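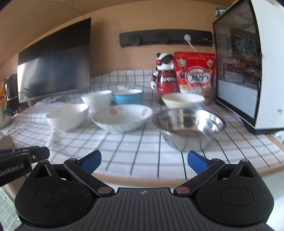 Six bowls on a checked cloth, one of them polished steel.

Putting bowls away is a fair test of a household machine, and a harder one than most demonstrations admit. My position is that the chore is not solved, and that buyers should wait.

Take the steel bowl first. Its inside returns window-like reflections and its outside returns the cloth, so a depth estimate made near the rim is suspect. The white bowls have the opposite fault - little texture, and in places little contrast with what they stand on. A two-finger grip on a thin wall also leaves the bowl free to rotate about the contact line.

Then there is order. Two bowls that nearly touch leave no room for a finger between them, so a neighbor has to be moved first. People plan this without noticing.

Mitano's June report gives 1,547 stacking attempts in a home kitchen, with 59 dropped bowls. That is under 4 percent, and it sounds good. A family that handles 19 bowls a day would still lose one to the floor every day or two.

Plondness argues that more recorded handling will close the gap. I expect it will close part of it. The remainder is in fingertip sensing, and neither company publishes figures on that.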